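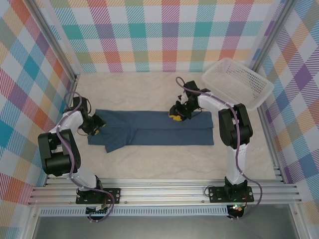
Go with the softest pads you can find, a reader going by Cha wrote under my last page on two-arm cloth handling, and forget about finger shape until you've done that. I think that's half right! Pads matter a lot, but I lost a good chunk of May to fingers that were fine on their own and hopeless as a pair, so let's go through how I compare them now.

You need two arms, one piece of cloth and a basket to aim for. I run the Forken controller (build 3066, more on that in a minute) and keep the same garment for every set of fingers. Don't swap to a nice stiff towel halfway through because you're tired of losing. I did that once and had to throw out the whole evening.

First, close each gripper on nothing and look at the seam between the fingers. Do it from the wrist camera, with the arm held where it would be in the middle of a fold, because a seam that's tight at rest can open up once the wrist is tipped over. If you see daylight near the tips, fix that before you touch any cloth.

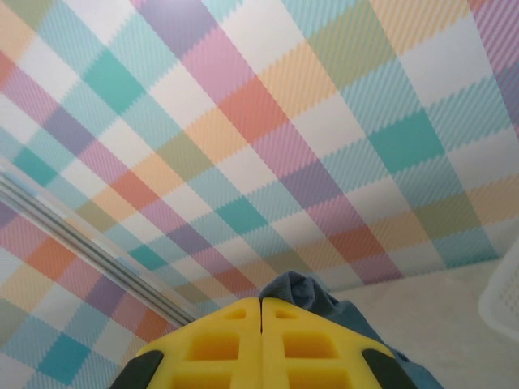
Yellow fingers closed, wrist camera view.

Next, the pinch. Lower the fingers until they just touch the table, back off 2 mm, close, and lift slowly. My old Cavum set wanted to slide over thin fabric, and I kept fixing it by pressing harder (please don't, you'll wear the tips flat in no time). What helped was coming in at a slant so one finger gets under the edge first. Try it with the left arm, then the right, and write down each grip setting. Mine ended up at 567 on both sides, and yours will be different.

Then bring both arms in together. Start with the cloth between them and send each gripper to its own lower corner, slow as you can stand, 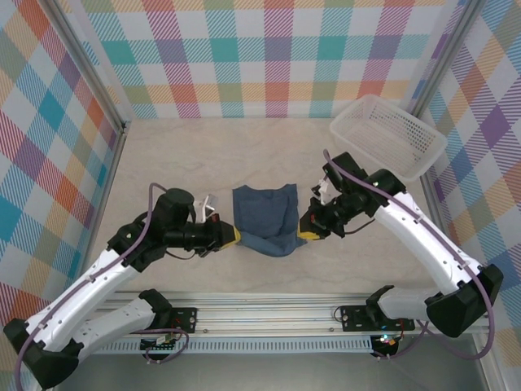
and only close once both have stopped moving. If one side closes early it drags the cloth away from the other, and you'll blame the fingers for something the timing did. Build 3065 had that problem on my setup and 3066 doesn't, so check your version before you order new parts from Stonport like I did. Twice!

Run the same fold over and over with each set, and leave the speed alone until you've been through all of them. I keep my notes in a plain text file, one line per try: fingers, grip setting, which side slipped.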